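A visit to the shared workshop at Stirkedport
08/02/2018
By Nelli Sjöberg 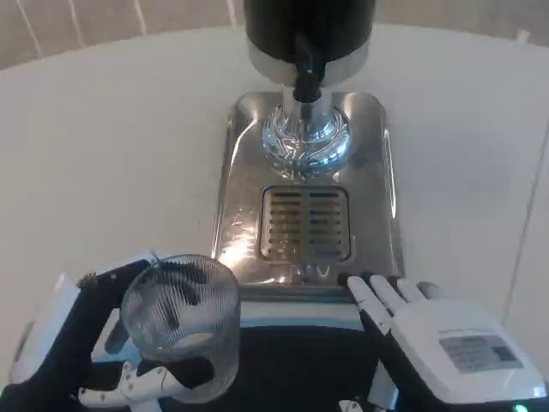 I had wanted to see the Stirkedport workshop since April, when a member named Leinonen wrote to me about the two-armed robot they were putting together there. I build small things at home, mostly wheeled bases and one arm that has never worked well, and I wanted to see how people handle hands. I took the early bus and was there before the doors opened.

The workshop is on the ground floor of a former print shop. You go in past the bike racks and through a room of sewing machines, and the robot people have the back half, behind a sliding door. Rent is shared among the members. The robot project pays a little more than the others for the extra power outlets.

Leinonen does most of the wiring and Brandis does most of the software. They disagree about nearly everything to do with cables. Leinonen wants every run tied down and labeled at both ends. Brandis wants to be able to pull an arm off in a few minutes, and the labels get in the way. For now the arms are done Leinonen's way and the inside of the torso is done Brandis's way.

The job they have been on this summer is serving a glass of water. They picked it after a long argument over folding towels, which Brandis still thinks would have been easier. The left hand holds the glass, a clear one with ridges down the sides, with the fingers curled under the bottom. I asked if the ridges were there for grip. Leinonen said no, those were the glasses in the cupboard, but they had kept using them and would not switch now in the middle of testing.

The right hand can rest palm down by the drip plate of the dispenser while the left is working. I had assumed both hands would always be busy. Brandis told me that on an early version the right arm was left hanging and it swung whenever the left one stopped short, so now it gets told where to be at all times. I wrote that down, as my own arm has a similar problem with its base.

The dispenser gave them more trouble than I would have guessed. The base is domed chrome and the plate under it is brushed steel, and both throw back a lot of light. The depth readings near the spout were full of holes. They tried a gray cloth over the base, which helped, but then the robot had learned a dispenser with a cloth on it. They took the cloth off again and moved the lamps. The wall behind is a plain beige and they have left it alone.

Over the morning I watched 5 runs. In 3 of them the glass got to the spout and back without a person stepping in. One stopped partway because a wrist motor reported a fault, and the other was called off by Brandis, who did not like the angle of the glass. Each run is slow. I drank most of a coffee during the second one.

After lunch we went through the hand on the bench. They had a spare open, with the finger segments laid out on a tray. The joints wear faster than the motors do. Leinonen keeps a notebook for each finger, with the date of every repair, and says the thumbs are the worst. The spare parts come from a supplier called Fikham and take 5 weeks to arrive, so they order before they need them. I asked about printing the segments in the workshop. They tried it last winter and the printed ones cracked at the pin holes. I have had the same thing happen with a denser fill than theirs, so I don't think the fill is to blame.

They let me write a short move for the right arm from the keyboard. It took me four tries to get it to lift and set down again without bumping the table. Brandis has a speed limit in the software for visitors and I was glad of it.

Things I plan to change at home: a fixed rest position for the arm, labels on both ends of the cables, and a lamp I can move. I am also going to start a notebook for the joints.

The workshop takes visitors one afternoon a month. Write first, because the sliding door is kept shut when the arms are powered and you can't hear a knock from inside. Parking is poor. The bus back leaves at 5 and the next one is more than an hour later.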